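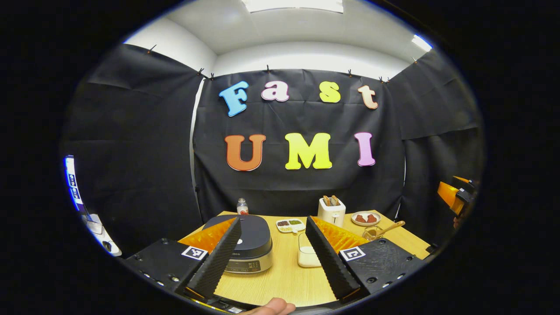

Cloltance 池塘自动喂食器使用评测：定时很准,出料量就另说了

养金鱼的人对自动喂食器的态度,大致跟养猫的人对自动猫砂盆差不多,嘴上说不需要,出差前一晚又在网上翻评价。我属于嘴硬的那一类,硬了很多年,去年春天换了工作,早上那顿饲料经常赶不上,才买了这台 Cloltance 的挂边款。到现在用了九个月,中间拆洗过好多回,也退过一次货换过一次新,觉得可以写点东西了。

先交代一下条件,不然数据没有参考意义。我家是露台上的一口玻璃钢池,水体2000升左右,带底排和一个自制的过滤桶,养的是兰寿和几尾土佐金,没有锦鲤。兰寿这个品种头瘤大、游得慢,眼神也谈不上好,吃东西靠的是闻和碰,饲料落在哪里、浮多久、会不会被水流带进溢流口,对它们的影响比对锦鲤大得多。很多喂食器的宣传片里鱼一拥而上,几秒钟就抢光了,那种鱼用什么喂都行,脸盆扣下去也行。

我买的是带遮雨罩的版本,商家页面上写的是“户外全天候”。这几个字后面会讲到。

开箱和安装

盒子里有主机、料仓、一个夹具、一块遮雨罩、一根充电线和一本说明书。说明书的中文部分显然是翻译过来的,“饲料”有时候写成“食品”,有时候写成“进料”,读到“请将食品朝向鱼类方向旋转至锁止”这一句,我对着机器想了很久,最后是靠试出来的:料仓底下有个卡口,顺时针拧到有一声响就算到位。没有那一声响,料仓看着也像装好了,但是风一吹就会歪,歪了以后出料口会露一条缝,饲料自己往下漏。我第一次装就是这样,下班回来水面上漂着一层泡胀的颗粒,池角的几尾兰寿肚子圆得不像话。当天把水换了一部分,停食两天,鱼没事,我算运气好。

夹具是这台机器做得最好的地方。口够深,内侧有橡胶垫,拧紧以后拿手推也不晃。玻璃钢池的池沿都是带翻边的,很多喂食器的夹子是按玻璃缸设计的,碰上翻边根本夹不住,只能自己找木条垫。这个不用。

但夹具和主机之间的连接臂是固定长度,出料口伸进池里的距离调不了。我的池沿宽,装好以后饲料几乎贴着池壁落下去。池壁那一圈恰好是水流最快的地方,颗粒下去就被带着转圈,一直转到溢流口。我在水面上用气管围了一个圈,把饲料拦在里面,问题才算解决。这个办法在塘友里很常见,成本几乎没有,可是买一台价格不算低的喂食器还要自己围圈,总觉得厂家少走了一步。

定时

定时没什么可挑的。断电重启后时钟还在,九个月下来走时的偏差我肉眼看不出来。可以设多个时段,每个时段单独设份数,按键逻辑也简单,看一遍就会。它没有联网功能,我反而觉得是优点。之前试过别人借我的一台 Rizvi,带手机应用,应用每次更新都要重新登录,有一回服务器维护,设好的计划全没执行。鱼饿一顿没有关系,问题是应用上显示的是“已投喂”。这种记录还不如没有。

Cloltance 的屏幕上只显示下一次投喂的时间,不显示上一次有没有成功。也就是说它同样不知道饲料到底掉下去没有,只是没有骗你说掉了。要求低一点的话,可以算诚实。

出料量

毛病主要在这里,所以写得长一些。

商品页上说每份出料“精确可控”,说明书里把一份的量写成一个范围,范围的上限差不多是下限的两倍。看到这里其实就应该明白了。它的结构是一个带凹槽的转鼓,转一圈,凹槽里装满的饲料倒出来,转几圈就是几份。凹槽里能装多少,取决于颗粒大小、颗粒形状、料仓里还剩多少、空气潮不潮,还有转鼓停的位置。没有一样是机器能控制的。

我拿厨房秤试过。用的是平时喂的小颗粒沉性料,料仓装满,连续出料,每一份接在小碟子里单独称,称完倒掉再接下一份。料仓满的时候,各份之间差别不大,肉眼看碟子里也差不多。料仓剩到一小半时,开始有某一份明显变少,隔一份又补回来。等料仓见底,会出现连着几份几乎没有东西,转鼓空转,声音倒是一样响。

换成大颗粒浮性料就更明显。颗粒直径接近凹槽宽度的时候,会架在槽口,转鼓卡一下,电机哼一声,然后要么挤碎一粒继续转,要么停住。停住之后它不会报警,等到下一个时段再试一次。我有两次是回家听到它在那里哼,才发现卡了。
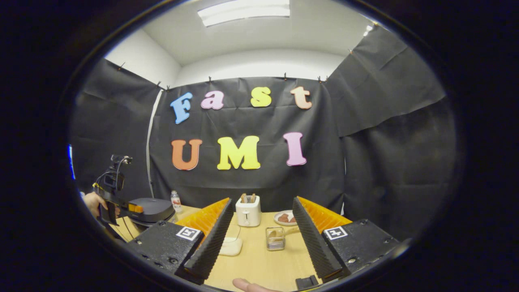
有人会说,那就别用大颗粒。这话没错,我后来也只用小颗粒了,不过商品页上写的适用范围包括“各类颗粒、薄片及冻干饲料”。薄片我也试了,转鼓把薄片碾成粉,粉从缝里飘出来,一部分进了水,一部分落在夹具上,回潮之后结成硬壳,要用牙刷刷。冻干红虫没有敢试,看看薄片的下场就够了。

对兰寿来说,少喂一点从来不是大事,多喂才是。所以我的用法是把份数设成心里觉得合适的量再减一档,宁可亏着,晚上回来自己补一顿。用这个办法,出料不匀就变成了一个可以忍受的毛病。可这么一来,“精确可控”四个字就成了由我来控,机器只管转。

防潮

露台上养鱼,饲料受潮是第一件要操心的事。料仓盖子有一圈硅胶密封,盖上去手感很好,问题出在下面。出料口是敞开的,正对着水面,水汽从早到晚往上走,密封圈再好也拦不住。

刚入夏那阵子我把料仓装满,容量写的是1000毫升,确实也差不多能装这么多,想着省事,可以很久不用管。结果没过几天,靠近转鼓那一层颗粒就开始发软,捏一下会粘手,再往后闻着有一点哈喇味。带油的育成料尤其快。鱼照样吃,鱼是不挑的,可脂肪氧化的饲料长期吃下去对肝脏不好,这个道理养鱼的都知道。我把整仓倒了。

从那以后每次只放50克,吃完再添,雨天再少放一些。这样饲料是新鲜了,大料仓也就成了摆设。买它的人里,我猜有不少是冲着“一次加满,安心出门”去的,夏天在户外千万别这样做。室内缸、水面有盖、空调房里,情况会好很多,我没有长期试过,不下结论。

盖子里有一个放干燥剂的小格子,附送了一包。干燥剂在顶上,潮气从底下来,中间隔着整仓饲料,能起多大作用可以自己想。我后来把干燥剂包直接塞在转鼓旁边的空隙里,效果似乎好一点,但要小心别让它被卷进去,这个做法我不推荐别人学。

再说遮雨罩。小雨、直着下的雨,没问题。夏天那种横着扫的雨,水会顺着连接臂流到出料口,转鼓里的饲料变成一团泥,凝固以后堵得很死。我就是因为这个换过一次货。第一台在一场大雨之后再也不转了,拆开看,电机舱的接缝处有水痕。客服先问我是不是没有装遮雨罩,我发了照片,又问遮雨罩是不是装反了,我又发了照片。然后过了一个周末,说可以换。态度算客气,流程是真的慢,这段时间里早上那顿照旧没人喂。

换来的第二台,我在接缝处自己打了一圈鱼缸用的硅胶,目前没有再进水。打胶会影响保修,这一点各人自己权衡。

电量和噪音

充一次电能用多久,跟每天投喂几次关系很大,我一天设两顿,从来没有被它的电量吓到过。低电量时屏幕上有个小图标闪,白天太阳底下看不清,晚上看得见。建议出门前无论如何先充满。

噪音在露台上可以忽略。转的时候像一台老式电动削笔器。鱼倒是很快就认得这个声音了,机器一响全往那边游。这对观察鱼的食欲有点用处,哪一尾没动,一眼就能看到。不过也有副作用:有一阵子邻居家装修,电钻一响,我的鱼也往那边挤。

清洗

转鼓可以整个抽出来,用温水冲一冲,死角里用棉签。必须彻底晾干再装回去,凹槽底部有一道细缝特别存水,我习惯是洗完放一整夜。料仓内壁会沾一层油,拿厨房纸擦比用水洗管用。说明书写的是建议“定期清洁”,没有写多久一次。按我的经验,夏天每次添料都应该看一眼,冬天停食以后干脆拆下来收进屋里,别让它挂在外面过冬,塑料冻过之后卡口会发脆。

和另外几台的对比

前面说的 Rizvi,借来用了不到一个月。它是螺旋送料,出料比转鼓匀,大颗粒也不怎么卡,这是实打实的优点。缺点是那个应用,还有螺旋杆里永远残留一截旧饲料,清洗时要把螺丝一颗颗拧下来。如果它哪天出一个不联网的版本,我会认真考虑。

Lostham 的那款我没有买,只在鱼友家里摆弄过一个下午。做工明显更扎实,出料口有一道翻板,平时是关着的,投喂时才打开。这道翻板正好治 Cloltance 最大的毛病,我拿手指拨了好几下,回弹很干脆。可惜体积太大,是给大池子准备的,一份最小的量对我这几尾兰寿来说也够吃一天。价格也贵出一截。池子大、养锦鲤、又肯花钱的,可以去看看那台,至于翻板用久了会不会被油渍粘住,得问用过几个夏天的人。

还有一种最便宜的滚筒式,挂在缸边,圆筒转一圈掉一点料,没有牌子,或者说牌子每个月换一个。出料量全凭推拉片开多大,准头当然谈不上,但是结构简单到几乎没有东西可以坏。说句让厂家不爱听的话,只论把小颗粒撒进水里这件事,它和 Cloltance 之间的差距,远没有价格差得那么多。

关于网上的评价

下单前我也看了一堆评价,好评里十条有一大半是到货当天写的,“外观漂亮”“包装很好”“还没用,应该不错”。这种可以直接跳过。值得看的是追评,尤其是过了一个梅雨季的追评。我看到的追评里,提到受潮的很多,提到进水的也有,厂家的回复基本是同一段话,让大家“避免在高湿环境中使用”。一台挂在水面上的机器,要避免高湿环境,我不知道它还能挂在哪里。

另外有一些鱼友群里转的开箱视频,拍的是室内小缸,喂的是厂家随机附送的颗粒。那种附送的颗粒又圆又干又均匀,倒进转鼓跟钢珠一样顺滑,我也用它试过,出料确实漂亮。可惜那一小包喂完就没有了,而且我的鱼不太爱吃。

谁可以买,谁不用买

早出晚归、需要补上早上那一顿、每天都能回家看一眼的,可以买,它的定时靠得住,夹具也省心。把每次的添料量控制住,份数往低了设,基本不会出大事。

打算出远门、指望它独自顶一两个星期的,我劝你再想想。健康的成年金鱼停食一个星期问题不大,水温低的时候还可以更久,饲料漏进池子里把水弄坏,那才是回来要哭的事。真要出门,我自己的做法是提前减料,走之前换水,喂食器拆下来,让鱼饿着。这次春节我就是这样办的,回来鱼瘦了一点点,精神很好。

养幼鱼、要求少量多餐的,这台的最小份还是偏多,出料又不匀,不合适。幼鱼阶段我还是手喂,没有找到能替代的东西。

养大型锦鲤的,料仓和出料量都嫌小,颗粒又容易卡,直接看大池专用的。

补充几点零碎的

遮雨罩装反是真的会发生的,箭头印在内侧,颜色和底色一样,要对着光看。

别用带很多粉末的饲料,倒进去之前先过一遍筛子,筛子用做饭淘汰下来的就行。粉末是卡转鼓的主要原因,我筛过之后,哼哼的次数少了很多。

第一次使用前,在桶上方空转几轮,确认出料口那一圈没有毛刺。我那台第二次换来的就有一处,拿指甲刀修掉了。

有塘友问我为什么不试 Amaddale 新出的那台带湿度感应的。页面我看了,宣传里说料仓湿度过高会提醒。提醒完了呢,页面上没有写。等有人挂在户外用过一个夏天,我再去看他的追评。

我这台目前还挂在池边,每天早上转那一顿。星期四我在家,会把它关掉自己喂,顺便把转鼓抽出来闻一闻有没有味道。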